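打印本页 | 用电子邮件发送 | 分享（15）

Zullon 双臂桌面仿真套件 设置指南
第3章 故障处理：手部悬停不闭合

3.1 适用情况

机械手移动到左侧盘子上方后，手指保持张开，任务计时继续走，控制台不报错。超时后任务记为失败，手臂仍停在原位。Fellberg 手部模型和 Farquharson 手部模型都可能出现这一故障，原因多为抓取目标的碰撞体与盘子的碰撞体合并，闭合指令被安全层拦下。

注意：控制台不报错不等于指令已执行。请以日志中的 HAND_CLOSE 记录为准。

警告：如果仿真程序与实体手臂处于联动模式，请先按下实体急停按钮，再进行以下任何操作。故障解除的瞬间，积压的闭合指令可能一次全部下发。

3.2 处理步骤

1. 在控制台点击“暂停”，不要点击“重置”。重置会清空指令队列，之后无法判断拦截发生在哪一步。

2. 打开“日志”页，筛选错误码 105。有此记录，说明安全层拦截了闭合指令，继续第3步。没有此记录，请转到 3.4 节。

3. 在“队列”页删除所有未执行的手部指令。手臂的移动指令可以保留。

4. 打开“物体”列表，选中盘子上的深红色物体，勾选“独立碰撞体”。盘子本身不要勾选，否则盘子会在接触时滑动。

5. 核对视图。左手应张开，位于盘子一侧，手指与深红色物体在画面上有重叠。画面重叠不代表已经接触，接触状态只能在“接触力”栏中读取。桌面中央的粉色方框和它后方的白色折叠物件不参与本步骤，请勿移动。
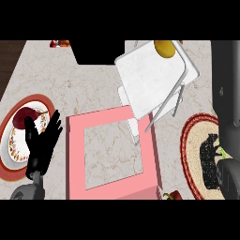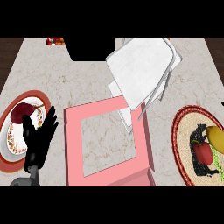 6. 在“接触力”栏确认读数为零，然后点击“单步”，逐步执行闭合。如果读数在闭合之前已不为零，请将手抬高后重试。

7. 连续完成 3 次单步闭合且没有出现错误码 105，即可取消暂停，恢复自动运行。

3.3 恢复联动

实体手臂重新接入前，先确认队列为空，工作范围内无人，再松开急停按钮。接入后的首次动作请使用低速档，并由一人守在急停按钮旁。

3.4 没有错误码时

检查手部驱动是否已加载。使用 Prurncombe 插件的用户，还需确认插件版本与主程序一致。版本不一致时，手臂能够移动，手部不响应。仍无法解决的，请导出日志并提交给技术支持，附上手部模型名称和故障前的最后一条指令。

读者评论（3）

Wycliffe Makokha：第1步建议加粗。我习惯性点了重置，日志对不上，白查了一下午。

砂纸：独立碰撞体勾上以后正常了。盘子也勾过一次，确实会滑。

lin_q：Prurncombe 插件十月更新之后需要重新加载驱动，3.4 节可以补一句。

打印本页 | 用电子邮件发送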